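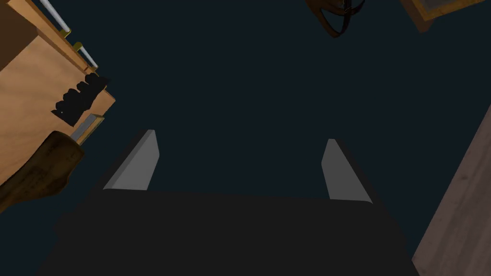

6/22/20 - Varer recall bench, tailgate strut bracket

Second batch of brackets in from Lilside this morning. 4 crates, one with the paperwork missing, so that one stays taped shut until they send the lot sheet. Emailed them. No answer yet.

Where we are: 3959 vans on the dealer list, 876 done as of the last sheet. Parts on the shelf for about 1000 more if the new batch passes. Rest are waiting on Lilside and there's no ship date for those, only "June", which is nearly gone.

Reminder of the fault for anyone reading cold. Upper bracket on the left strut cracks at the inside bend, strut lets go, tailgate comes down. Old bracket has a tight bend radius and the crack starts on the inside corner every time. New one has a wider radius and a second weld at the foot. Same bolts, new washers. DON'T reuse the old washers, two dealers already did and we had to call the vans back in.

Bend check, new batch. Pulled samples from each open crate. Radius fine on all of them. Weld at the foot looks rough on the ones from the crate with the blue tag, spatter on the seating face. Filed one flat and it sat ok. Not going to ask dealers to file parts though. Either Lilside cleans them or we do it here before they go out. My vote is Lilside, it's their weld.

Cycle rig: started one bracket from the blue tag crate before lunch, full weight gate, stock strut. Rig stopped itself once, limit switch again. Bumped it back and taped the cable. Still running when I wrote this. Don't open the guard to look, read the counter thru the window.

Torque. The dealer sheet gives one figure for both bolts and that's wrong, upper one goes into the thin section. Yufang Zhong caught this on the first batch and I thought it had been fixed. It hasn't. The PDF on the dealer site is still the old one. Marked up a copy and left it on her desk, she's got the login.

Tang (the van dealer, not the tape people) rang again. They have owners who've been told to keep the tailgate shut and load thru the side door, some of them for weeks now. One is a florist and you can imagine. They want loaners. Not ours to give, passed it up. Told them to send the VINs and I'd see if any can be moved up the list. Work vans should go ahead of the ones sitting on lots, in my opinon, and the list doesn't do that at present. It's sorted by build date and nothing else.

To do
- chase lot sheet, crate with no paperwork
- photos of the weld spatter to Lilside
- new limit switch, order two
- ask who owns the Firnness spreadsheet, the done column and the shipped column don't agree
- washers: count says we're short, recheck the bottom drawer first

Old brackets coming back from dealers go in the gray bin, NOT scrap. We want the cracked ones tagged with VIN and mileage. Half of them turn up with no tag at all.

Rig counter and time on the whiteboard. Whoever's last out, write it down again.

Comments

yz: Torque sheet is up. Old link still opens the old PDF for some people, have them refresh.

benchtwo: washers were in the bottom drawer

yz: Spreadsheet is mine now I guess. Shipped column includes the returns, will split it.

Last updated: after the rig check, same day

Varer workshop notes | Contact the bench | Back to top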